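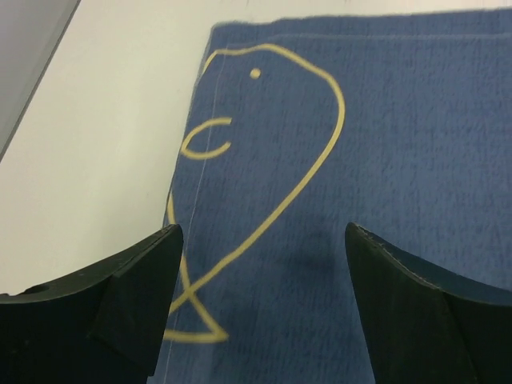
Home Forums Hardware Data Collection Search Log in

Towel episodes: how many do you throw out?

eifion_kneath
We're collecting teleop demos for a two-arm tabletop setup at Rendbridge. The target is 2000 episodes and we have 89 I'd call clean. The towel is the slow part. The arms have to get hold of a corner, and if the operator misses the first pinch, the next few seconds are fumbling. Do you keep those or cut them?

July 18, 2025

inder_m
Keep them. If every episode has a perfect first grab, the policy never sees how to get back from a bad one. We threw ours out in the first batch and had to collect again in September.

renodel
Disagree. A recovery is worth keeping when the operator knows what they're doing. Ten seconds of hunting teaches hunting. We allow 3 tries at the corner and then stop and reset.

inder_m
Fine, but then you need a tag for it. Otherwise your clean set and your messy set get mixed and you can't weight them later.

eifion_kneath
We have a tag field but the operators fill it in differently. One marks any second try as a miss, another only marks drops. I'll write that down properly this week.

The other question is layout. We put a plate, a cup, a toothbrush and a spoon out with the cloth, so the arms have things to work around.
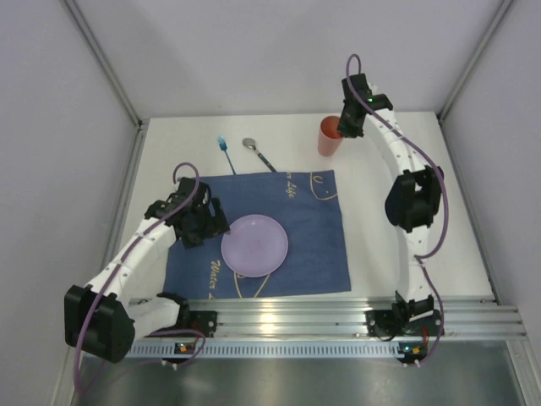

I've been moving the small items between episodes and leaving the plate in the middle. Meredith wants everything moved every time. That adds a lot to the reset, and we only have 10 hours of operator time a week.

meredith_lab
I still want it. If the plate is always in the middle, the model will learn that the plate is in the middle. Turn the cloth too — a print gives it something to lock onto, and it will use that if the cloth always faces the same way.

renodel
With Meredith on the plate. Not sure about the print. We swapped between plain and printed towels and saw no difference in grasp rate. Wrist view matters more. Check that the fingertips stay in view right up to contact.

eifion_kneath
They do. OK, plate moves every episode, cloth gets turned every fifth one. I'll post the tag wording when it's done.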